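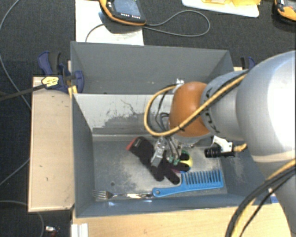

Lost and mostly found: a morning with Kirsty McAlister

I left my umbrella on the Claklow ferry in December and I still haven't got over it. Green, wooden handle, belonged to my aunt. So when I got the chance to spend a morning with the woman who looks after everything people leave behind on the boats, in the waiting rooms and at the bus stands outside, I'll admit I had a motive.

Kirsty McAlister had worked out my motive before I'd taken my coat off. "Umbrella?" she said. I asked how she knew. "You looked at the umbrella rack before you looked at me."

(It wasn't there. We'll come back to it.)

She has been doing the lost property at Claklow for nine years, first on her own in a cupboard under the ticket office stairs and now in a proper room with carpet. Before that she worked in a shoe shop, then in a different shoe shop. She makes tea very strong and talks while she sorts, so most of what follows was said with her head down and her hands full of other people's things, and I've had to guess at a few words on the recording where she was rattling through a bag of keys.

I asked her to start with the basics. What comes in?

"Gloves," she said. "You'll want me to say something exciting, a set of false teeth or a trombone, and yes, we've had teeth. But it's gloves. Gloves from the clocks going back until Easter, and then sunglasses, and then gloves again."

One at a time or in pairs?

"Oh, singles. If you drop two gloves you notice. Drop one and you're on the bus before you've put your hand in your pocket. And it's always black ones! I try to find something on each that I can write down. Red edge on the cuff, bobbly thumb, smells of horse. If someone rings and says 'I've lost a black glove', I say, well, my love, tell me something about it."

She doesn't let them get as far as telling her it's a left, either, because half of them get it wrong. She's had people standing at the hatch putting imaginary gloves on and off to work it out.

I wanted to know about the small stuff, the combs and hairbands and bouncy balls, the things I'd never dream of ringing up for. Do people come back for a comb?

"They do, you know. Not often. I had a gentleman come in for a comb, an ordinary pocket comb, and he'd come over on the boat specially. I'd have given him the whole lot if he'd asked. He picked his out straight away and put it in his top pocket and off he went."

She keeps combs for the same time as anything else, which is three months. I said this seemed generous. She gave me a bit of a look.

"Who's going to decide, though? If I say combs don't matter, then what about a hat? I've seen what people cry over. A woman cried over a plastic dinosaur and it wasn't even her child's, she was the childminder. She'd been dreading pick-up time all day."

Toys get their own chapter with Kirsty. Small balls are the worst, she told me, as they get under everything and turn up weeks after anyone was missing them. The patchwork-coloured sort are the ones she sees most, a bit of green, a bit of yellow, a bit of blue, and no two children will agree on what colour theirs was. "One says it's the blue ball, and it's the same ball another would tell you was yellow. Depends which side they were looking at." She has learnt to ask how big and whether it's been chewed.

How it works is simple enough. Things come off the boats and the stands in carrier bags, whatever the crew have to hand, and get emptied out into deep bins. Kirsty hates a shallow tray. ("You put a ball in a tray, see how long it stays there.") Everything is looked at for a name, a phone number, a bus pass, anything at all. Then it's given a tag and a line in the book. There is a computer as well, a system called Drurkident, which prints the tags, and which she was on perfectly good terms with by the time I visited, though I understand it was a rocky first year.

"It wanted a category for everything. And I'd have a thing in my hand, a sort of half scarf, half hood, with buttons, and it would only let me have scarf or hat. I rang them up. I rang them a lot. They put in 'other', and then of course everybody put everything under other."

Last year's book ended at line 1,514. I asked if that was a lot and she said it felt like it in January. She turned the pages round so I could see her handwriting, which slopes more and more as the winter goes on.

I'd also arranged to speak to Ignacio Medina, who works on deck for Prundik, the ferry people, and does the last walk through the passenger lounge at night. He came in halfway through my second cup with a carrier bag and sat on the edge of the table. He was still in his boots, and Kirsty looked at the boots and then at the carpet, but let it pass.

"You get to know the seats," he said. "Window side, by the heater, that's where everything is. People get warm, they take off a layer, they fall asleep, they wake up when the ramp goes down and they run."

Does he ever run after them?

"When I started, yes. Now I look at the thing first. A phone, I run. A wallet, I run. A book, I look at where the bookmark is. If it's near the end, I run." He seemed quite serious about this.

In his bag that morning: a child's cardigan, a flask, a paperback with no bookmark in it at all, one glove (grey, for a change, and Kirsty cheered) and half a packet of mints. Food goes straight in the rubbish. The flask had to be emptied first and I was volunteered for that job. I won't say what was in it. Soup, once.

I asked Kirsty what she'd tell people if she could stick one notice up on every boat.

"Put your name in it. Just that. It needn't be your whole address, I'm not going to post it to you. A first name and the end of your number on a bit of tape. I've had beautiful coats through here, really lovely coats, and not a scrap of anything in the pockets except a tissue."

And if you have lost something?

"Ring that day. Not next month. And tell me where you were sitting, never mind what time the boat was, people never know what time the boat was, they only know what boat they meant to get."

She'd also like it known that the hatch shuts at four. It says so on the door and it says so on the website, and people still come up at ten past and wave through the glass. She lets them in. Please don't write that down, she said, and then, a minute later, oh go on, they all know anyway.

After three months the unclaimed things are sorted again. Coats and decent bags go to the charity shop next to the Quiroga café, the one up the hill with the steamed-up windows. Glasses go in a box at the optician's. Toys get a wash and go over to the playgroup. Kirsty carried a box of them up there herself in the autumn and met a little boy who recognised his own tractor. "He wasn't a bit surprised. He just took it off me."

The odd gloves had been a problem for years. You can't sell one glove. For a while she pinned them up on a board in the waiting room, which she says looked dreadful, like a lot of bats. Then Ulises Sepúlveda, who teaches the evening sewing class at the community hall, came in looking for his scissors and left with a bin liner full. His class turned them into draught excluders, the long sausage kind, stuffed with the rest of the gloves. There's one at the bottom of her door. I'd stepped over it on the way in and taken it for a dog toy.

"It does work," Kirsty said. "That wind comes straight up off the slip. I sat with a blanket on my knees before we had that."

Has she ever lost anything herself?

She stopped sorting for this one. "My house keys, on that boat, in my second week. I went round telling everyone, and I filled in my own form, and I was ever so upset. Ignacio found them down the side of the seat by the heater. I had to sign for them as well. I'm in the book! I made him watch me sign."

Did she put her name on them afterwards?

"No," she said. "You shouldn't put your name on keys. Put a ribbon on keys."

So, my umbrella. We went through the rack twice and then through the book for December, the two of us with a ruler under each line, and there were plenty of umbrellas, and one was even green, but that had a plastic handle with a duck's head on it. It had been collected. Kirsty wrote mine down anyway, with the wooden handle and my aunt's initials, and asked me where I'd been sitting.

By the heater, I said.

"Well, there you are," she said, and wrote that down too.

The lost property hatch at Claklow is on the ground floor, left of the ticket office, and closes at four. Bring something to prove it's yours if it's a phone or a purse. For gloves you only need to be able to describe them, and bring the other one if you've still got it.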